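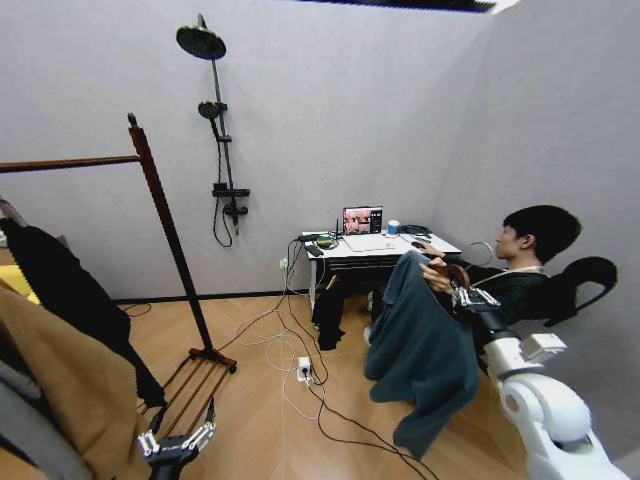 Visar 2 review: a planner for people who hang clothes (with robots)

Task planning and grasp editing for two-armed robots, from the small team at Steder. We've been living with it since June, mostly in front of a coat rack, and I've grown very fond of it, although there are a couple of things I'd want you to know before you move a working project across.

If you've read these reviews before you'll know garments are my favourite way to find out what a planner is made of. Coats sway, sleeves drape over whatever you wanted to grab, and black fabric against more black fabric will humble any segmentation model you care to name. A hanger hook is a thin, shiny bit of metal, too, and depth cameras don't love those.

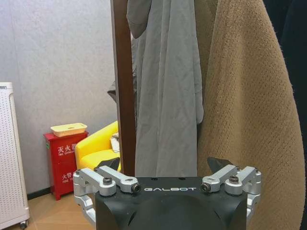
By Vainio

The part of Visar I'd pay for on its own is the view switcher. You can put the wrist camera and the head camera side by side on one timeline, scrub through a run, and see the planned grasp drawn over both. With clothes that matters enormously! From the wrist, a grey garment and a tan one hanging next to the post fill most of the view, and you can talk yourself into thinking the approach is clear when the head camera would have told you otherwise. In our old tool (Trallisar, which I still have a soft spot for) I kept two windows open and lined up the timestamps by hand, with a cup of tea going cold beside me.

Perception is a plug-in affair. You bring your own model and Visar asks it for masks and a confidence map, then paints the doubtful areas in stripes. I thought the stripes were a gimmick for the first few days. Now I look for them before anything else, especially along the edge where one coat overlaps another.

The planner itself is sensible and a bit cautious. It treats hanging fabric as a soft volume you may brush against at a cost, and you set that cost per object with a slider. Rack posts and rails stay solid. Getting the slider right for a long coat took me a good few goes, and I'd have liked some starting values in the manual, which skips from installation straight to a block-stacking tutorial – lovely, but no help at all with sleeves.

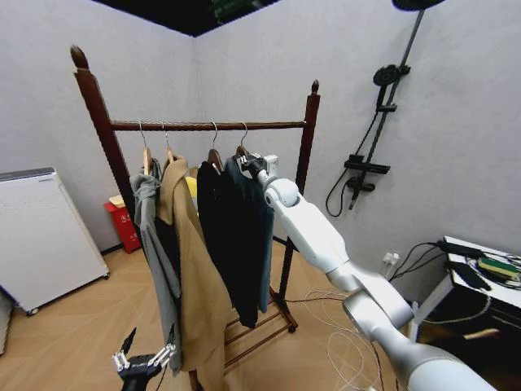
Reaching for the hook

Our standard test has one arm go to the top of a garment, up by the hanger hook, while the other stays low and out of the way. Visar lets you pin the idle arm to a region instead of a fixed pose, so it can shuffle over a little when the busy arm needs the room. I ran this around 100 times in the simulator before I trusted it on hardware, and the idle arm behaved itself beautifully.

Where I came unstuck was replanning. Nudge a hanger along the rail mid-run and Visar throws away the whole plan, even the stages that haven't changed. On our oldest workstation the worst of these cost me 11 minutes, most of it spent rebuilding the collision model. There's a setting called "keep warm" that helps a good deal, and it's buried three menus down under Display, of all places.

The export is plain text, one stage per line, so you can read it and keep it in version control. Undo works on grasp edits but forgets slider changes, so jot yours down somewhere.

Should you switch? If your work is bins and boxes, stay with what you've got. For anything that hangs, folds or flops, give the trial a go and bring your most annoying jumper.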